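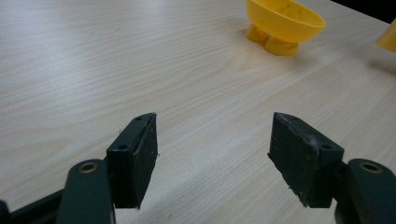 Timestamps again. I lost most of this week to them and I'm writing it down before I forget what I did, because in January I fixed the same class of bug, wrote nothing, and had to work it all out from scratch. The job is the width estimator - a small piece of code that looks at the wrist picture, finds the two finger pads and says how far apart they are. Jaws fully open like they are here is the easy case. Two dark green blocks, pale wood between them, big strong edges on the inner faces, any threshold you like will find that. Even the chips along the top rims don't hurt much. Easy case passes, always passed, which is partly why I trusted the thing for so long.

The trouble is when they move.

Background for anyone who's wandered in. Trolusum is my recorder and replay tool. It takes the picture stream, the pose from the tracker and the width number, lines them all up and writes one file per take. Istine is the bit downstream that trains on those files and spits out a policy. If the width is late by even a couple of pictures then Istine learns to close late, and you get an arm that hovers over a thing, thinks about it, and shuts on air. Had a lot of that in the spring. I blamed the learning rate. I blamed the lighting. I changed the network twice.

It was the buffer. Of course it was the buffer.

What was happening: pictures were stamped when they came off the queue, and poses were stamped when they arrived at the socket. Two different ideas of "now". With an empty queue they agree near enough. Once the disk gets busy the queue backs up and the pictures get stamped later and later while the poses carry on being honest. So the offset isnt even constant, it drifts through a take, and the average looks fine if you only look at the average. Which I did. For months.

Brigitta Zaugg spotted it, not me. She'd plotted width against height above the table for a whole batch and the closing points made a smear where there should have been a clump. Early takes tight, long takes smeared. She sent me the plot with no comment at all, which was worse than a comment.

Fix, in order, so I can find it again:

Stamp at capture, in the driver callback, before anything touches a queue. Carry that stamp through and never overwrite it. There were two places that overwrote it. One of them had my initials next to it.

Use the monotonic clock everywhere. Wall clock is for file names only.

Interpolate the pose to the picture time, not the other way round. Positions linear, rotations slerp. If the gap between the two nearest poses is over 40 ms then mark that picture bad and move on, don't guess.

Drop the queue limit from 3000 to something sane. A queue that long just hides the problem till the end of the take. I've set it to 9 and it now complains loudly, and I would much rather have the complaint.

Then there's the width estimator itself, which I ended up half rewriting while I was in there. The old one searched for dark blobs on the whole picture. Fine on a pale table, hopeless when the far edge of the table comes into view and it's nearly black behind it - the blob finder would happily grab a bit of background. New one only searches a band where the pads can physically be, given the linkage. It also looks for the round screw holes on the outer faces as a second opinion. If edges and holes disagree by more than a few pixels, it says so in the log and keeps the edge answer. Not sure that's the right choice. Open to arguments.

I did think about sticking printed markers on the pads, everyone does that and it works. But they peel, and I'm stubborn.

Re-ran the lot on Friday night, roughly 2000 takes, left it going and went to bed. Smear is gone. The clump is a clump. A handful of takes got thrown out for pose gaps, fewer than I'd feared, and most of those were from the old laptop that I should of retired ages ago.

Haven't retrained yet. Istine is next, and I want to change exactly one thing this time, so same network, same settings, only the new files. If the hovering goes away, good. If it doesn't then there is something else in there and I'll be back here moaning.

Other bits, quickly. Replay in Trolusum now has a step-back key, should have been there from day one. The file format has a version number at last (it's 2, version 1 being everything that didn't have one). Old files will still open but you get a warning and the offsets are NOT corrected, the information just isn't in there. Tanner is the new test machine, don't log in to Cirkus any more, it's going away as soon as I've copied the calibration folder off it.

To do: exposure time. The stamp is at the start of exposure and it ought to be the middle. Small, but it's the same sign every time so it'll add up to something. Also write a test that stalls the disk on purpose.

Comments are still broken on here, email is fine.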